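1/ Moved the Duduvville parish scans onto new storage this month. Notes on keeping old documents readable, for anyone doing the same with a box of family or local papers.

2/ The source set is 679 pages of meeting minutes, the latest from 1962. Paper in fair shape. Typewriter carbon in poor shape. The carbon went first in the scanning order.

3/ Scan format is uncompressed TIFF, grayscale, 400 dpi. JPEG copies are for reading only. Never edit a JPEG and save it back over itself. Every save throws away a little more.

4/ File names: year, volume, page, padded with zeros. No spaces, no "final", no "final2". Parveen Kakakhel set this rule years ago and it has held up better than any software we used.

5/ Run a checksum on every file the day it is made. SHA-256 is fine. Keep the list in plain text next to the files and a second copy somewhere else.
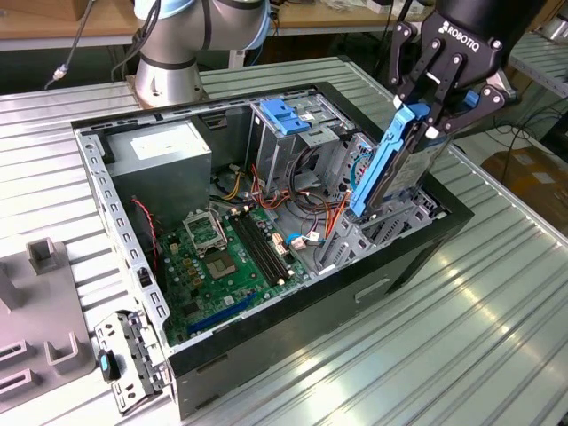

Drive caddy with blue rails, partway into the bay.

6/ A mirrored pair of drives is not a backup. Delete a folder on one and it is gone from both – the mirror did its job. You still need a copy that doesn't follow along.

7/ Ours: main copy here, 2 offline copies. One is with Lwazi Msimang in Ilow, in a different flood zone. Offline means unplugged and on a shelf.

8/ Verify on a schedule. I read back the full set every November and compare it to the checksum list. A spot check of 100 files in between takes a few minutes.

9/ If a file fails, don't copy anything until you know which version is good. Compare all three against the list, then replace the bad one and write down the date.

10/ Fouzia Sethi asked about text search. OCR output goes in a separate folder, one text file per page. Error rate on the carbons is high – treat it as a finding aid and quote from the scan.

11/ Next batch is the Arain letters. Handwritten, both sides, ink showing through. Black backing sheet behind each page before scanning.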